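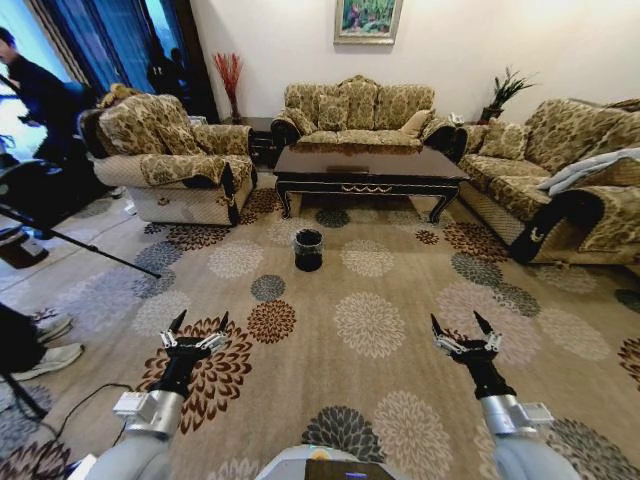 Medallion rug, lounge room, cup still on it

Is a $400 rug clean worth it?

Hamish Baird
Big beige rug with round floral medallions, brown and rust, grey, cream. It goes under the sofas and the carved coffee table. Cerkadell quoted me $400 to clean it on the spot, plus $100 for "fibre protection", which sounds like a spray can and a straight face. They haven't even seen it. Has anyone had this done and could tell the difference after?

Lau
Skip the $100. Ask what the product is and watch them change the subject. For the rest, lift a corner and find out what it's made of before you let anyone near it with water. If it's wool, test the rust and dark brown bits with a damp white cloth first. Any colour on the cloth, send it out to be washed flat. Get the coffee table off it too, those curved feet will leave dents whatever they promise.

Moltetti
we paid 360 for ours and it looked the same to me. vacuum it

Hitano
Depends on the size, and you didn't give one. I'd want a written quote after they've looked at it. Mine went up by $100 at the door.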